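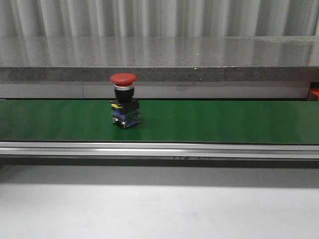
Small Parts on the Move: Our Sorting Line Project
Judit Bozsik, Trernach Technical College
December 28, 2022

When our group picked the emergency stop switch as the part to study this semester, I thought we'd be bored by the second week. I was so wrong! It's a part that everybody walks past and hardly anyone takes apart, and there is a surprising amount going on in it.

What we wanted to find out

Our question was simple: how should a switch like this be labeled, stored and checked so that a student who needs one can get a complete one from the parts room? Before the project, the drawers held heads, collars and contact blocks all mixed together (plus a few mystery springs), and putting together one good switch could eat up half a lab period.

The part itself

The red mushroom cap is the bit you hit. It's wide and rounded so you can slap it with a palm or even an elbow, and it sits over a silver ring and a black collar. Next comes the square black housing, and under that the blue contact block with its little metal terminal screws. The contact block does the electrical work, and the head does the mechanical work. I love how clearly the two jobs are split. Once you see it that way, you can look at any loose piece in the drawer and know which half it belongs to.

Standing on its contact block on the green belt, the whole stack is easy to read from top to bottom, so we used that order for our labels too: head first, housing second, contacts last.

How we worked

We divided the job into 3 stages. In November we emptied the drawers and grouped everything by type. After that we built up complete switches, tested the contacts with a meter, pressed and released each one 5 times, and wrote the result on a card. Last came the belt work, where we tried out ways of setting parts down so that they would stay upright during inspection.

The belt work was my favorite part. A switch that has its weight up high wants to tip when the belt starts with a jerk, and we had plenty of rolling parts in our first session. Starting slowly helped a lot. So did giving each part its own stretch of belt and putting it down gently with the contact block flat.

Results

The parts room now has a drawer for complete switches and a drawer for spares, and the cards go in with the parts. We found 2 contact blocks that failed the meter test, and those went in the scrap bin. Our parts list, which we called Pruris, finished at 2,014 entries, most of them much less exciting than this one.

What I would do differently

I'd write the cards before testing, with blanks to fill in. We lost time copying notes from scrap paper, and my handwriting did not help. I'd also like to compare key-release and twist-release heads next semester, if there's room in the schedule.

More student projects
Trolberg workbench rebuild
A better rack for patch cables
Major tool cabinet inventory
Reading terminal markings

Contact the project office | © 2022 Trernach Technical College | Back to top

This site uses cookies to remember your settings. Accept | Manage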